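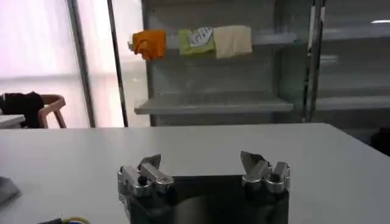 Cleaning Cloths: What I Stopped Believing

I have a drawer of cleaning cloths that promised to change my life. Streak-free, lint-free, chemical-free, one of them claimed to be good for 538 washes, a number so exact that somebody must have made it up. I lost track well short of that, but the edges were curling long before I did.

So these are the tips I still follow, after throwing out most of the advice.

Color coding

Every cleaning page tells you to buy cloths in different colors and give each color a room. Fine, if you live alone. In a house with other people in it, the orange one goes wherever the nearest hand takes it. What works better for us is keeping the cloths where they get used. Workbench cloths live on the shelf behind the bench and bathroom cloths live in the bathroom. I do keep one bright color for greasy jobs, mostly so I can spot it before it goes in with the towels.

Drying

Hang them or drape them over a shelf edge. I was skeptical of the drape, and a thick cloth does stay damp in the folds if you just drop it there in a heap. Pull it flat first. Open metal shelving is good for this and a perforated back lets some air through, but check the shelf for rust before you put anything wet on it or you'll have brown lines on every cloth you own.

One exception, and this one I do take seriously: a rag with linseed oil or an oil-based stain on it should never be balled up or tossed in a bin with the others. It can heat up by itself and catch fire. Spread it out flat outdoors, one layer, away from the house, until it's completely dry and stiff, then follow your town's rules for getting rid of it.

White tabletops

My sister-in-law Hanna Marciniak swears by a white work table because "you can see the dirt." You can. You can also see it again ten minutes later. If the surface is matte, skip the polish and the sprays that leave a shine, which only give you patches. A damp cloth with a drop of dish soap, a second cloth with plain water, then a dry one. Pencil marks come off with an ordinary eraser. Melamine sponges get them off too, but they're a mild abrasive, and after enough scrubbing you get a smooth spot that catches the light.

Clear the middle of the table every night, even if everything ends up in a pile at one corner. I resisted this for years. It does save time in the morning, I'll give it that.

Washing

Skip fabric softener with microfiber. It coats the fibers and then the cloth just pushes water around. Wash warm, keep them away from cotton towels unless you like lint, and dry on low. Vinegar in the rinse gets recommended everywhere and I can't tell the difference.

How many do you need?

The packs come in 19s and 24s and who knows what. We get by with 5 at the bench and a few more in the kitchen. The rest are still in the drawer.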